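4.3. Reasons for early retirement among rural physicians

The third group of interview questions concerned the decision to stop clinical work before the usual pension age. Of the 222 physicians who returned the questionnaire, 50 had already left practice or had fixed a date for leaving. We invited all 50 to a longer interview, and all of them accepted, which we did not expect. The interviews were held by telephone and were coded separately by the two authors, with the scheme of Munasinghe as the starting point. Where the codes differed we discussed the passage until we agreed.

The reason named most often was paperwork. Physicians in the Flellberg district described evenings spent on forms after the last patient had gone home, and several said that they had started to see the patient as an interruption of the form. One respondent, who had worked 31 years in the same practice, put it this way: "I did not become tired of medicine. I became tired of proving that I had done it." Similar remarks came from physicians in single practices and in group practices, so the size of the practice seems to matter less than we assumed in Section 2.

The second reason was the difficulty of finding a successor. A physician who wishes to retire slowly needs a younger colleague who takes over part of the list, and in the smaller places there was no such colleague. Some respondents had advertised for years. In this situation the choice was between full work and no work at all, and health often decided the matter. We therefore think it is misleading to count these cases as voluntary, as the regional statistics do.

Thirdly, respondents spoke about their standing in the community. Here the answers were divided. The older ones remembered a time when the doctor was asked for advice on almost everything, and they felt the change as a loss. Others felt relief — they had never wished to be asked about marriages and field boundaries. It is interesting that both kinds of answer came from people who would, by their own words, choose the same profession again.

Children of physicians form a special case. Eleven respondents had a son or daughter in medical training. None of them had advised against it, although most had doubts which they kept to themselves. Bo-ram Kwon has suggested that parents in this position separate the profession from its present conditions, and our material supports her view. We found only two interviews in which the parent's retirement and the child's training were openly connected.

4.4. Life after practice

Most retired respondents kept some link with medicine. They taught, sat on examination boards or covered holidays for former colleagues. The first months were nevertheless described as hard, above all by those who had lived above or beside the surgery. Household matters that had been left for decades now took up the day, and the storing and sorting of ordinary things (Figure 3) was mentioned with some surprise as a satisfying occupation. Respondents who had prepared for retirement at least one year before did not report fewer difficulties, but they reported them in a calmer tone. 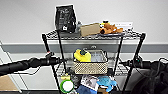 Figure 3. Household storage on black wire shelving, with a woven basket on the middle shelf.

4.5. Limits of the interview material

The interviews cover one region and one generation. Physicians who left practice because of serious illness are probably missing, and those who moved abroad could not be reached. We also relied on memory, and a decision that took years may be told afterwards as if it was made in one evening. Tuấn Lục kindly read the coded passages and pointed out four places where our wording was stronger than the answer allowed; these have been corrected. A comparison with hospital physicians would be useful, but it needs a different questionnaire and is left for later work.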